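Gripper club at Jamia: bags are harder than boxes
Club and class projects > Grippers

zulema_pereyra
Fri 24 December
Hi all! Zulema Pereyra here, I help out with the student club at Jamia. Our kids have moved on from wooden blocks to plastic packaging, using the hand-held gripper to record pick-ups, and oh my, what a change -- blocks were so polite! We want 100 good pick-ups before January.

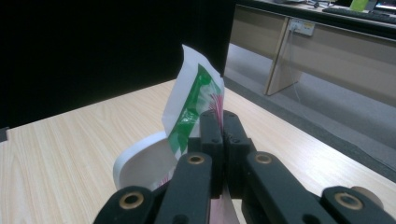 My own feeling is that they should close slowly and let the film bunch up between the pads before lifting. The students would rather go fast and try again. Any thoughts?

ukent_dad
Slow, please! Our club kept 1350 recordings last year and the hurried ones were a misery to sort through.

gallardo7
I'm going to disagree, kindly. If every grab is slow and careful, your model only ever learns slow and careful. Let them fumble a bit and label the fumbles.

zulema_pereyra
Well, you may both be right, and I've gone back and forth on it all afternoon. One of the girls likes to come at a bag from the side and catch just an edge of it, with the other finger well clear.
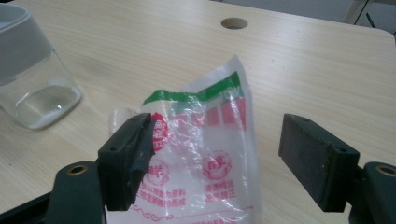

I used to tell her to center it first, but I've stopped, and I'm glad I did. She gets to think about where the plastic will fold, and that's half the fun for her!

ukent_dad
Fine by me, as long as she writes down which ones were edge grabs. Jorix has a nice log sheet pinned in the class section.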